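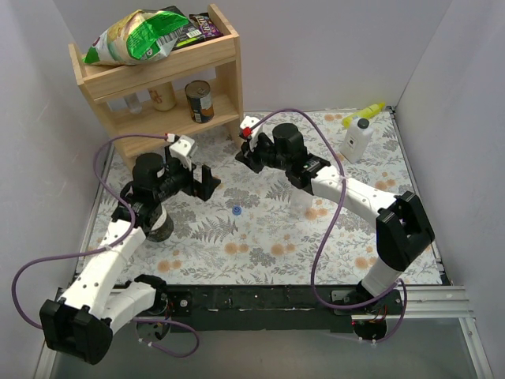
Cable slack on two-arm benches: what's your house rule?

drodell_dave
Hi all, I'm writing up the good practice sheet for our shelf-tidying bench at Balldale and would love your thoughts (sorry, I do ramble!). Both camera cables are purple and run back to the arm bases, the left one looping wide and the right one down along its arm. My draft says 40 cm of slack, checked before every session.

Corina Ciobanu
Lovely to see someone writing it down, Dave! I'd go shorter though. At Ondevon we had 40 and snagged a bottle twice in December, so now it's 23 and a clip at the elbow.

guerra_bench
Gotta disagree with Corina, kindly. Too short and you're tugging on the plug at full reach, and there goes your favourite camera. Keep the loop, slow the arms down.

drodell_dave
Hmm, fair points both. Would you clip at the base as well?

Corina Ciobanu
Yes, always at the base, and write the length on the sheet.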